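Tallmont Public Library > Staff Blog > Policies and Services

Search this blog Enter keyword Go

2018-07-21
Posted by Bautista Sepúlveda

Changes to the Interlibrary Loan Service

Cardholders of the Tallmont Public Library may now have up to 20 interlibrary loan requests open at one time. The previous limit was 22, but that figure included items awaiting pickup, which are no longer counted. Requests already in the system will be honored in the order in which they were received.

Materials are borrowed through Toma, the regional lending network we joined in January. Most books arrive within two weeks. Microfilm and bound newspapers take longer, and some lending libraries require that they be used in the building. 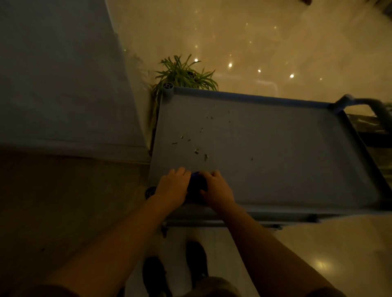 Renewals must be requested before the due date printed on the paper band. Please leave the band on the item. The lending library decides whether a renewal is granted, and its decision is final. Patrons with overdue interlibrary loans may not place new requests until the items are returned.

I have handled these requests with my colleague Jianhua Zeng for several years, and the question we receive most often concerns cost. There is no charge for books. Photocopied articles are free up to 30 pages, after which the lender's fee applies.
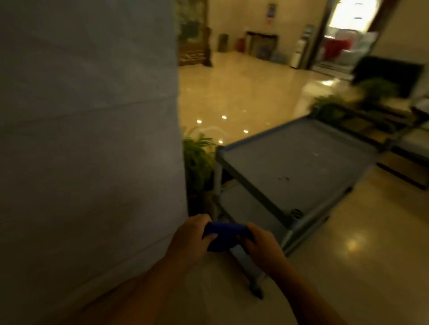

Beside the column, with the gray service cart at right.

Requests from the Dradel branch are collected on weekday mornings. Forms are available at either desk and must include the patron's card number and a telephone number.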